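Alska @alska_builds
ok I've had the Kandik two-arm kit for long enough to have opinions so here's a thread. It's a long one, mute me if you don't care about small robot arms!

I paid for it myself with my own money. Wouters had it in stock and shipped it in one box, which my back did not enjoy.

Setup first. Unboxing to first movement took me a whole evening, and most of that was me putting the left wrist on backwards and then blaming the manual. The manual is fine. The drawings are great, even. Page 14 is where you want to slow down.

Test rig is as boring as I could make it. White table, plain wall, blue tray, a bunch of toys with silly shapes. Soft light so the cameras don't freak out over shadows. Every run is the same job: pick up whatever the policy decides it wants, let go, go again.
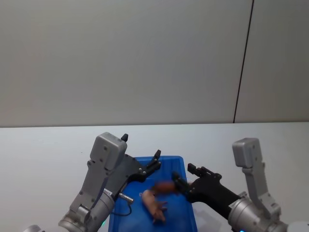 The thing I love most is how the wrists move when it's going fast. My old single arm would do this horrible little shiver at the end of every reach. These just arrive. I left it going one night until almost 11 pm because I kept saying "one more episode" out loud to an empty apartment.

Numbers, for the people who always ask me for numbers: 200 demos recorded by hand over two weekends, then 700 runs on its own. 319 of those were with the soft toys and they went way better than the hard plastic ones. Round plastic things still slide out if the fingers come in low.

I wrote down every drop for the first batch. 127 drops! Sounds awful, but a big chunk of those came before I redid the finger calibration, and the second batch felt like a different machine. I'll post the full sheet once I've cleaned up my column names, which are currently "bad", "bad2" and "weird".

Stuff I don't love:
the cables. You will be thinking about cable loops all day. I ended up re-routing mine twice and I'm still not happy with the left side.
the fans are louder than I expected for something this size.
spare fingertips only come in full sets, so you can't buy just one.

Software side: I'm using Skodeo for recording and playback and it plays nice with the kit right out of the box. Scrubbing through a run with both wrist cameras lined up is so satisfying. Exporting is slow. Start it, go make a sandwich.

Would I buy it again? Yes, pretty happily. If you only want to stack blocks, get one arm and save the cash. If you want to try handing things from one side to the other, get two, it's so much more fun than I thought it'd be.

Next up is a towel. I have tried the towel once already and we're not going to talk about it. Hoping to have something to show in November.

Replies open, ask me anything about the mounting plate, I have a LOT to say about the mounting plate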